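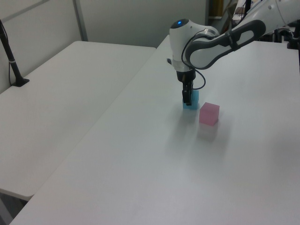 Early readers at Huvberg Press say they stayed up far too late with Illthorpe, the new historical novel that goes on sale in October, and one of them has already asked when the next is due. Soon! It opens a series of four books set in the same mill town, and the second is with the editor now.

The story follows two sisters who take over the Juhász bakery after a flood and find a stack of unsent letters behind the oven. We loved it from the first chapter.

Illthorpe will be out in paperback and as an ebook. Up to 700 signed copies can be ordered through the Ploltix book club, starting Sunday.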